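**Posted 7/8/24. Demonstrators wanted for bedside and bedroom tasks, paid, no experience needed**

Hello! We're the teaching group at Prosivar, and we're looking for people who'd like to spend their working hours showing a robot how to do small, ordinary jobs around a bedroom. You steer the arm by remote control, the arm does the job, and your recording goes into the set we train from. If you've ever caught yourself moving things on a nightstand just so, we would love to hear from you.

## The work

Most of this round happens at a round side table next to a bed. It has a corded phone at the back and a raised rim, and you'd be surprised how much skill it takes to set something down neatly between the two.

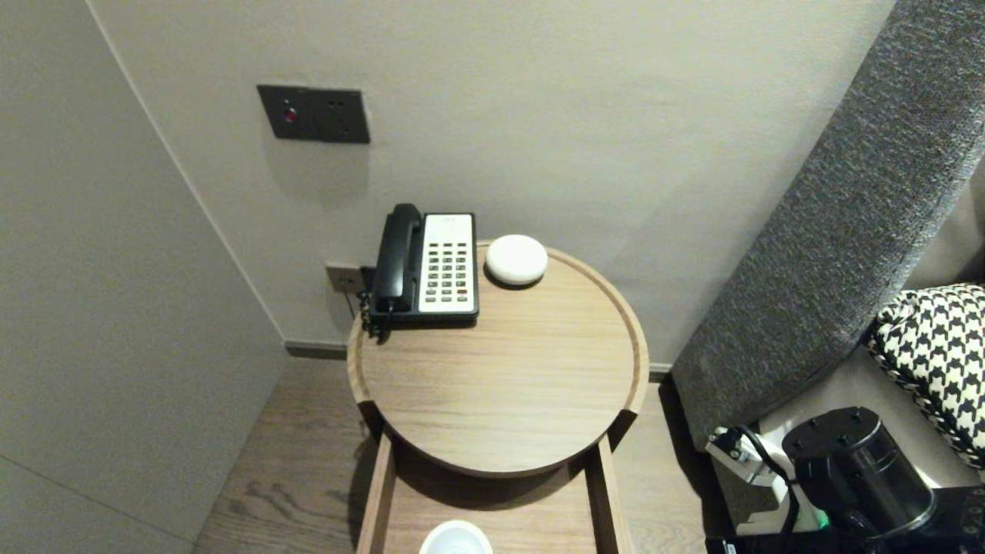 A session has 32 demonstrations in it, with a break whenever you want one. Each demonstration is one short task: pick something up, put it somewhere, clear a space, bring it back. We ask for smooth, unhurried moves, and we'd much prefer a slow good one to a fast scrappy one. Mistakes are fine (really!). If you bump the phone, carry on and fix it the way you would at home, then mark the take. Recoveries are some of the best material we get.

The tricky part is depth. New people tend to stop short of the table or come down too early on the rim, and then somewhere in the second session it clicks and they start placing things without thinking about it. It's a lovely thing to watch.
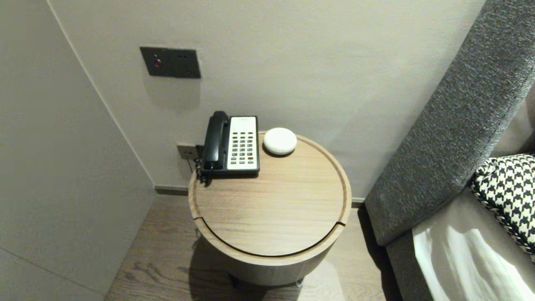 Kanchan Bhatt runs the training and will sit beside you for your first 100 takes. After that you work on your own, with someone in the next room. Rekha Pandey reviews the recordings and sends notes back, usually short ones. Our goal for the round is 796 accepted demonstrations, and we have 126 so far, so there's plenty left to do.

Tasks on the list right now:

- placing a small round item near the front of the tabletop
- moving an item from the front to the back, beside the phone
- lifting the handset and setting it back in its cradle
- straightening a pillow against the headboard

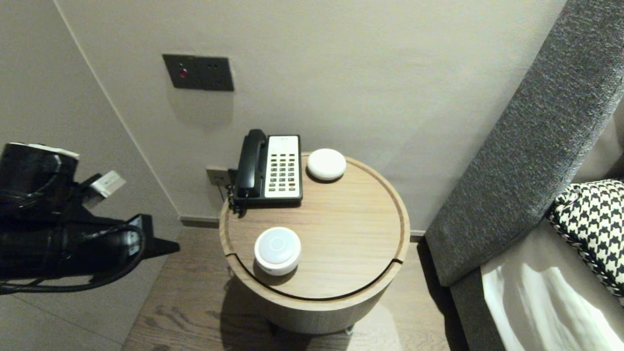 ## Who we're looking for

You need steady hands, patience and a willingness to do the same thing again with a slightly different starting position. Left-handed people, please apply, we're short of you. Gamers, knitters, dental assistants and crane operators have all done well here. Glasses are no problem.

## How to apply

Write to Urmila Kaushik at the Prosivar front desk with a few lines about yourself and the hours you can do. Tryouts are paid at the full rate, and the round runs through December.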